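December 7, 2006

Payments bench, notebook 4. Meltix token trial, continued.

Spent the morning on the Meltix ledger again. Pravier want to launch the thing as a stored-value token that people can trade between accounts, and they keep describing it as "digital cash." I still don't see the cash part. Every transfer goes through one clearing server, and if that server is down you own a number on a screen. The April memo said the same and got no reply.

Anyway, test run. Loaded 3054 transfers from the Wan sample set into the clearing queue and let it go with default settings. Expected all of them to settle or bounce. What came out:

settled: 2373
bounced, insufficient balance: 570
neither: 111

The last line is the one I care about. 111 transfers that left the sender's account and never showed up at the other end, and no error for any of them. Pravier's guide says this state "cannot occur." Well, okay.

Looked at the stuck ones by hand for an hour. They are all above 2000 units, every single one. But plenty of transfers above 2000 went through fine, so size alone doesn't do it. Possibly size plus a receiver who is also sending in the same batch. Need to check that before I say it out loud to anyone. The last time I guessed early, we lost most of a week on it.

Akine (the exchange front end) shows the missing amounts as "pending" and also counts them in the market total. So the total on the front page is wrong by exactly the stuck amount. If a person were buying on the strength of that total they'd be misled, and I don't think a footnote fixes it. 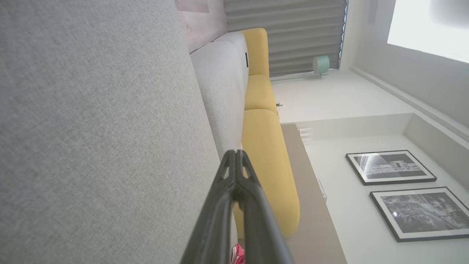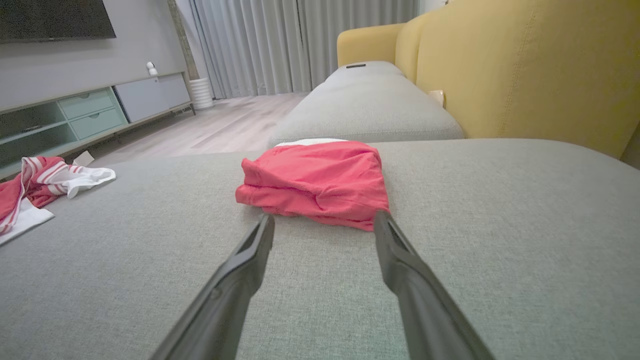

Folded red clothing on the light gray seat in the second one.

Page last changed: December 7, 2006

Second run after lunch, same set, batch size cut in half. Fewer stuck, but still some. Third run, transfers fed one at a time: none stuck, and it took so long I went and did the mail. So one at a time is safe and useless. Pravier will say batches are fine in production because real traffic is spread out. I'd like to see real traffic first. There isn't any.

Price feed. The announced opening price is supposed to be set by "demand" on Akine during the preview week. Went through the preview log and a large share of the bids come from a handful of accounts that also placed the matching offers. Could be market makers doing their job. Could be people passing the same tokens around to get a nicer number. The log doesn't carry enough to tell, and I'm not going to write "strong demand" in our summary on that basis. If someone wants that sentence in, they can sign it.

Reserve question also still open. Each token is meant to be backed one for one by money in a bank account. I have a letter that says so. I do not have a statement. Asked again.

Things to do:
- rerun only the stuck transfers, with receiver not sending in the same batch
- then the reverse, small amounts, receiver sending
- get Akine to stop adding pending to the total, or at least show it separately
- find out what the clearing server does when it restarts in the middle of a batch (guide skips this completely)
- bank statement!!

Note on the Wan set: the timestamps are in two time zones with nothing to mark which is which. I sorted by transfer number. Anyone repeating this should do likewise or the balances go negative in the early part and you get far more bounces than I did.

Tried the restart test quickly before shutting down. Killed the server in the middle of a batch and brought it back up. It replayed the batch from the top. Some receivers got paid twice. Didn't save the log properly, so treat this as unconfirmed until I do it again with logging on.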